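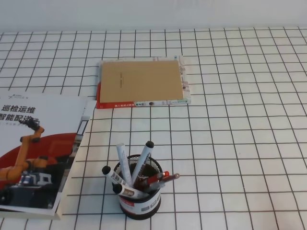
Tabletop Cells: Setup Rules FAQ
Filed under: Safety & Procedure

Does the surface have to be bare before a run?
No. Items listed in the task sheet stay. Remove everything else.

How far must items be from the arm's home position?
9 inches.

Who may enter the cell with power on?
One trained operator, holding the enable switch.

How often is the stop button tested?
Every 6 hours of operation.

Related
- Giltero gripper checks
- Labeling fixtures at Granomcombe

Comments (2)
Tatu Mollel: Does the 9 inches apply to pen cups?
nautiyal_ops: Yes, measured from the rim.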